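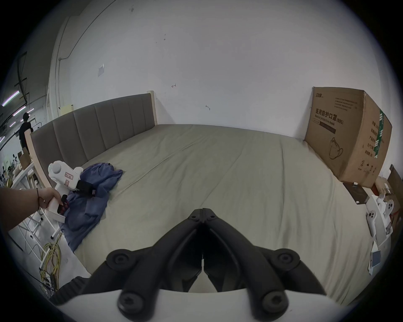
Furniture > Bedroom > Upholstered Beds > Jisa Bed

Jisa Upholstered Bed with Wood Frame

Reading time: 4 minutes

The Jisa is a large bed with a light wood frame and a padded headboard in taupe-gray fabric. The headboard is divided into six vertical channel panels. It is made by Quansah for furnished apartments, staff housing, guest accommodation and private homes, and is supplied through the Quansah contract office and through approved dealers.

The design is the work of Yaa Laryea, who joined the Quansah bedroom studio after several years in hotel furnishing. It replaces an earlier model with a single-piece headboard. Customers who own the earlier model should note that headboards are not interchangeable between the two.

Headboard

Each channel panel is padded and covered separately before it is fixed to the backing board. A panel that has been torn or badly stained can therefore be removed and replaced on its own. Replacement panels are ordered by position, counted from left to right as seen from the foot of the bed. The two end panels are shaped differently from the four between them and must be ordered as left end or right end.

The upholstery is a flat-woven polyester fabric. Taupe-gray is the standard color and is held in stock. Other colors from the Quansah fabric card may be requested for contract orders, and these are subject to a longer lead time. Small differences in shade between production lots are normal. Where several beds are to be placed in the same room, the purchaser should ask for them to be supplied from one lot.

The panels meet at a stitched seam. Dust tends to settle there, and the seams should be included in routine cleaning.

Frame

The side rails and headboard posts are solid ash with a clear matte finish. The rails join the posts with steel hook plates and are secured by two bolts at each corner. The heads of the bolts are on the inner side of the rail. A center support runs from head to foot and rests on adjustable feet, which must be in contact with the floor before the bed is used.

The slats are beech, held in flexible caps. They are supplied in two rolls. Slats may be replaced one at a time, and spare caps are included in the hardware bag.

The wood will deepen slightly in color with exposure to daylight. This is not considered a fault.

Specifications

Mattress length: 2,000 mm
Mattress width: 1,500 mm or 1,800 mm
Mattress depth recommended: up to 250 mm
Height of headboard from floor: 1,050 mm
Frame: solid ash, clear matte finish
Slats: beech
Headboard cover: polyester, taupe-gray
Headboard panels: six, individually replaceable
Packing: three cartons
Mattress: not included
Bed linen: not included

Placement in the room

The headboard is finished on the front and sides. The reverse is covered in a plain black lining and is intended to stand against a wall. For use away from a wall, a finished back may be ordered at additional cost.

The bed should stand close to the wall without pressing against it. A gap the width of a finger is enough to prevent rubbing on painted surfaces. Light-colored walls mark easily, and felt pads for the back of the posts are supplied with every bed. Electrical cables should be routed clear of the posts and should not be trapped behind the headboard. In rooms where a wall outlet falls behind the bed, the installer should confirm access to it before assembly begins.

Allow enough clear floor on each side to make the bed and to open the doors of any cabinet or bedside unit nearby. The manufacturer advises at least 600 mm on the side most often used. Cartons and other stored goods should not be leaned against the posts or the upholstered panels for long periods, as the padding may keep an impression.

Delivery and assembly

Standard delivery is to the room of choice on the ground floor, or to any floor served by an elevator large enough for the cartons. Delivery by stairs must be arranged in advance. The headboard carton is the largest of the three and is carried upright.

Assembly requires two people. The tools are included. The order of work is as follows:

1. Open the headboard carton flat on the floor and leave the fabric cover film in place.
2. Fit the posts to the headboard and tighten the bolts by hand.
3. Hook the side rails to the posts, then to the foot rail.
4. Fit the center support and adjust its feet.
5. Check that the frame is square, and tighten all bolts with the key provided.
6. Unroll the slats from the head end.
7. Remove the film.

Bolts should be checked again after 4 weeks of use and once a year after that. A frame that creaks will usually be found to have one loose corner bolt, most often at the foot.

For orders of more than 10 beds, assembly can be carried out by Prodbridge, the installation contractor appointed by Quansah. Prodbridge also removes packing material and provides a signed room list on completion. Requests should be sent to Adwoa Annan in the contract office, with a floor plan where one is available.

Care and cleaning

Vacuum the headboard with a soft brush attachment, working from the top of each channel downward. Spills should be blotted at once with a clean white cloth. For marks that remain, use lukewarm water with a small amount of mild soap, and allow the fabric to dry fully before bedding is placed against it. Bleach and solvent cleaners must not be used on the fabric or on the wood.

Brightly colored textiles, particularly new ones, can transfer dye to pale sheets and to the headboard cover if they are damp. They should be washed separately before first use. Dye transfer is not covered by the warranty.

The wood may be wiped with a damp cloth and dried immediately. Light scratches in the finish can be reduced with the touch-up wax sold by Quansah under the Vivuvitz name. The same wax is suitable for the slats, although it is rarely needed there.

Warranty

The frame and slats are covered for 10 years against faults in material and workmanship. The upholstery is covered for two years in private use and one year in contract use. The warranty applies to the original purchaser and requires proof of purchase. It does not cover damage arising from incorrect assembly, from moving the bed while fully assembled, or from use without the center support.

Claims should state the production number, which is printed on a label inside the left side rail. Photographs of the fault are helpful – one close view and one showing the whole bed.

Ordering and availability

The Jisa in taupe-gray is available from stock in both widths. Some 200 beds are held at the central warehouse at any time, and larger orders are scheduled with the factory. The next factory run for special colors is planned for April. Fabric samples are sent free of charge to trade customers.

Replacement panels, slats, caps and bolts will remain available for the full length of the frame warranty. Parts orders are handled by Kwaku Ansah and normally leave the warehouse within two working days.

Related products: Jisa bedside cabinet, Jisa bench, slat replacement set, felt pad set.

Contact the contract office | Parts and service | © Quansah Furniture. All rights reserved. | Back to top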